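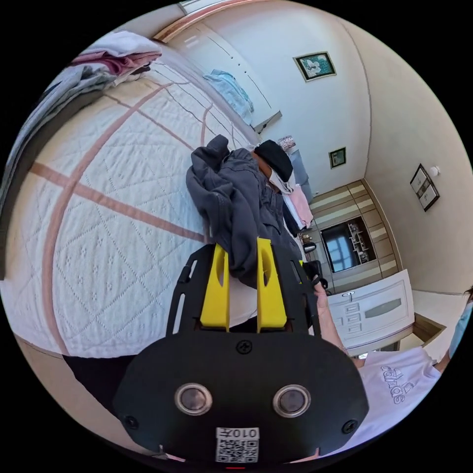
Athina Nikolaidis objected, on reading our first draft, that "clean" and "dirty" were never the only two words people had for their clothes, and she was right! Her own diary pages were full of in-between terms: aired, once-worn, good for the garden. We went back to all 2,279 entries from the Gradanholm diaries with that in mind, and the rest of this section grew out of the second reading.

4.2 The middle pile

Of those entries, 1,464 describe a garment that was worn and then kept out of the wash. We were delighted by how rich they are. Writers name the chair, the hook, the end of the bed, and they often say who else is allowed to take things from there. Sweatshirts and hoodies come up again and again. A dark grey top of that general sort (Figure 3, first panel) is the classic resident of the middle pile: it hides marks well and goes over anything.
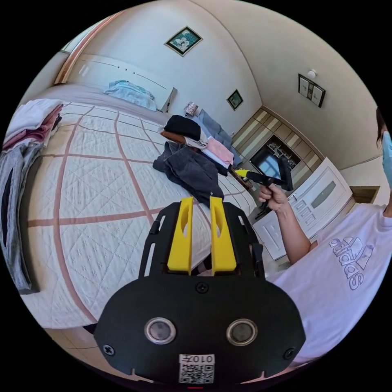 Savvas Katsaros wrote in the margin of his June diary that a sweater belongs to whoever is cold, and that washing it is the job of whoever wore it last. Several other households keep a similar rule, though few put it so plainly. In the Bostel district the rule stretched to visiting cousins, with some lively disputes over a missing fleece.

Sharing and washing seem to pull against each other here. The more people borrow a garment, the less sure anyone is about how long it has been in use.
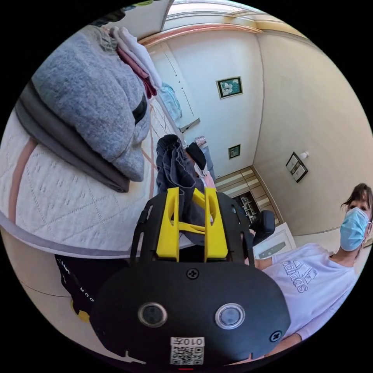 Smell settled most of these doubts. Diary keepers trusted their noses far more than a count of wearings, and 16 of them gave a detailed account of the sniff test, down to which part of the sleeve to check first. These are wonderful passages, and we quote them at length in Section 4.3, along with the entries on airing clothes outdoors in winter.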